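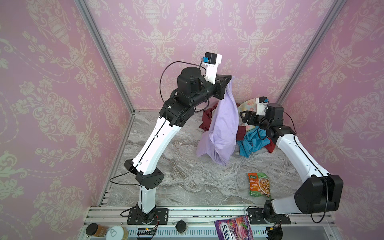 5.2 Dropped grasps and the silent gripper fault

I'll be blunt about this part of the study, because it cost us most of April and I would have loved to read it in somebody else's paper first. We ran 2,314 cloth pickups on the two-arm cell, and 1,785 of them ended the way we wanted, with the garment held and carried to the goal spot. I'd assumed the rest would be cloth trouble (slippery fabric, folds that peel apart, two garments coming up as one). Plenty of them were! But a good share came from a fault in our own gripper code, and the logs called every one of those a success.

The fault goes like this. The Grivex controller decides it has a grasp when the motor current rises and the fingers stop moving. With a thick towel that works fine. With a thin garment the fingers close almost all the way, and the current rises because they are pressing on each other. So "I'm holding a shirt" and "I'm holding nothing" look nearly the same to the controller, and it picks the cheerful answer. The arm lifts, swings over and opens above the goal spot, and the log says the job is done.

Figure 8 shows the kind of grasp I mean. The left gripper has the lavender cloth pinched at the top, with the rest hanging nearly to the floor, while the right gripper is just over the pile. There is very little fabric between the fingers in a hold like that, and in our runs the high pinches were the ones the current reading got wrong most often.

What made it a safety matter for us was the second arm. Our Brunditetti planner lets the other arm move in as soon as the first one reports a grasp, and it treats the held garment as a shape hanging from the fingers. If the garment isn't there, the shape is wrong, and the second arm plans around cloth that is still lying in the heap. Twice the arms came close enough to touch, and once they did. The wrist camera bracket on the right arm cracked, and I hit the stop button a good second later than I'd like to admit — I was reading the log, and the log looked great.

We tried a tighter current limit first, and it just traded false grasps for missed ones. What helped was dull: after each lift the arm now waits, and the wrist camera checks for fabric below the fingers before the planner is told anything. We reran 100 pickups with the check on and had no false reports. I wouldn't lean on that too hard, as the garments were the same ones we had tuned on, and dark fabric against dark fingers still worries me. The Danladi test set has more of those, and we take it up in Section 5.3.

Figure 8. Two-arm cloth pickup, left gripper holding a garment near its top and right gripper over the pile.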